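Bench notebook, Tredstead annex, textiles table
July, entry 5
Started 2:10 pm

Subject: seam puckering on heavy trousers, sorting grades for the Brellus repair batch.

Carrying on from entry 4. The open question there was whether we grade trousers by the worst seam or by an overall impression. Overall impression gave two different answers for the same pair depending on who looked and which way up the pair was lying. From this entry on, the grade is set by the worst seam, and the location of that seam goes on the ticket.

Seam codes, repeated here so I stop looking them up:
IN inseam
OUT outseam
YK yoke, back
SR seat rise
WB waistband join
HM hem
PK pocket edge, add L or R

Puckering is scored 1 to 5, with 5 flat. Anything at 2 or under goes to the rework pile. A score of 3 is held until the second look. Twist is recorded separately and doesn't change the score.

Lay-down method. Garment back side up, waistband away from the edge of the bench, legs straight but not pulled. Smooth once with the flat of the hand, from the seat toward the hem. Smoothing twice raises the score on thin cloth and does nothing on denim, so the tickets stop being comparable. Leave folds that come back after one pass and note them as "returns."

Green mat stays down for all grading. The bare tabletop was better for measuring but let the hems slide, and the old gray felt shed onto everything. The green gives enough grip and dark thread can still be told from dark cloth if the light comes from the side. With overhead light only, I was scoring inseams one point too high. Entries 2 and 3 should be read with that in mind. I have not gone back to correct them.
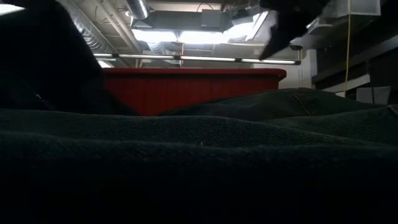
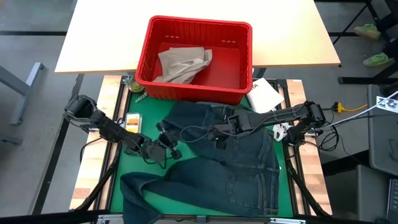 Cloth at bench height in the first, jeans on the green mat in the second. Red container in both.

Low view is worth keeping as part of the method. From standing height a ridge beside a seam looks like shading and gets missed. With the eye down near the level of the cloth the ridge has an outline and the stitch line can be followed over it. Procedure: score from above, write the number down, then crouch and score again. If the two differ, the lower number stands. Don't change the first number, put the second next to it.

Ticket 2771, denim, dark blue, full length.
IN 3 / 3
OUT L 4 / 3
OUT R 4 / 4
YK 4 / 4
SR 3 / 2
WB 4 / 4
HM 4 / 4
Grade 2, location SR. Returns: one, across the seat. Twist slight, left leg.
To rework. Pressing alone probably won't do it, the puckering follows the stitch line closely and looks like thread tension. Suggest unpicking the lower part of the rise and resewing with a longer stitch.

Pressing check. Taken from the Tsikata sheet: press from the wrong side, damp cloth between, lift and set down, no sliding. Their sheet gives no time per position. I have been using a slow count of 5. Tried it on offcuts first, no shine on the blue, faint shine on the black twill. Keep black twill out of this until we have a thicker press cloth.

Length check. Clamped an offcut strip marked at 200 mm, pressed, let it cool flat, measured again. Came back at nearly 200 on the long grain. Not worth correcting for. Cross grain not done.

Storage and labels. Plasto totes are fine for graded pairs if they are rolled, hem first. Folded pairs pick up a crease at the knee that reads as a return the next time they are laid out. Tickets pinned at a belt loop, never through the waistband. Press cloths must not share a tote with anything damp.

Problems today:
Side lamp clamp slips. Tightened it twice. Needs a rubber pad.
Lint on the denim. Rolled it before the second score, should have been before the first. Add to method.
Steel rule is worn at the zero end. Measure from the 10 mm line and subtract until it is replaced.
Chalk marks from the previous grading were left on two pairs and I could see the old score location before I started. Brush off all chalk before tickets are pulled.

To do:
Regrade the held 3s under side light.
Cross grain strip, same marks.
Find out from Brellus if slight twist is acceptable on work trousers. Their order sheet covers seams and hems only.
Second reader for the SR scores. All of mine in this entry are low compared with entry 4 and I can't tell if that is the lamp or the cloth.

Stopped 4:35 pm. Lamp off, iron unplugged and standing on its heel, rework tote by the door.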